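Cisow 48 Goalie Leg Pads, Senior

The Cisow 48 is a leg pad for ice hockey goalies who play two or three times in a week and do not want to buy new pads every second season. We stock it in senior sizes from 32 to 36 inches. Junior sizes are made by the same factory, but the core is different, and you will find them on their own page.

The pad has one break above the knee and none below it. Goalies who come from an older, softer pad will feel this in the first weeks. The shin part stays straight when you drop, and the rebound goes out long and low. If you like to keep the puck close to your feet, please consider the Swanson pad, which has two breaks and a softer face.

Straps. There are three: one wide elastic strap at the calf, one at the knee and a narrow leather strap at the boot. The toe is tied with an elastic cord, and a spare cord comes in the bag. The knee strap can be moved to the upper position if you wear your skates high. Do it with the pad lying face down and use a normal flat screwdriver. The screws are short, so put them in a cup.

Weight and balance. A pair in size 34 with all straps weighs less than the old model, the Cisow 40, mainly in the thigh. Two of our customers told us that they felt the pad was "late" on the leg at first. In both cases the knee strap was too loose.

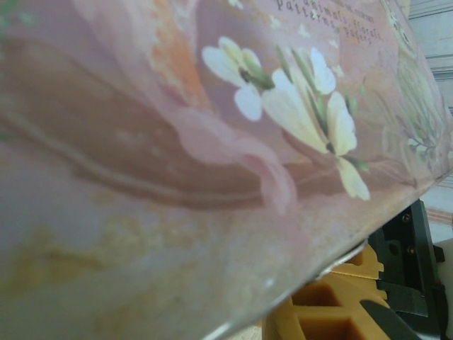

Goaltending Department, Barel Hockey Supply

How to measure. Put on your skates and your knee guards and sit on a chair with the knee bent at a right angle. Measure from the front of the skate, where the steel meets the toe, to the middle of the knee cap. Write this number in the order form together with your skate size. Please do not send only your height. We received many orders like this in January and had to write back to every one of them.

If your measure falls between two sizes, choose the smaller one when you play narrow and the bigger one when you use the butterfly a lot. You can also ask for one extra inch on the thigh. This is a special order and cannot be returned.

Colors. White with black, white with navy, and all white. The all white pair has order number 3281, the other two have 568 with the letter B or N behind it. Team colors are possible from four pairs.

Price and delivery. A deposit of 200 dollars is paid with the order and the rest when the pads leave our store. Pairs in stock are sent every Friday. The pads can be returned in 14 days if they were not on the ice. Try them at home on a carpet, please, and leave the paper label on the inner side.

Care. After the game open all straps and stand the pads up in a room with moving air. Do not put them near a heater, as the glue on the knee block becomes soft. Puck marks come off with a damp cloth and a little dish soap. For the leather strap we sell the Cinimus grease in a small tin, but any leather grease without color will do.

Warranty. One year on the core and the seams, six months on straps and buckles. Cuts from skates are not covered.

Comments (4)

rinkrat_dave
Had mine since last fall. Rebounds are huge, my D hates me a little. The toe cord went after two months, used the spare, fine since.

Ada Rinaldi
Can you fit the knee straps from the Swanson on these? I like the wider ones.

Barel Goaltending
Hello Ada, yes, the holes are in the same place. You need the longer screws, write to us and we will put them in the envelope.

M. T.
Ordered 34, should have ordered 33. Measure with the skates ON like they say. The exchange was quick.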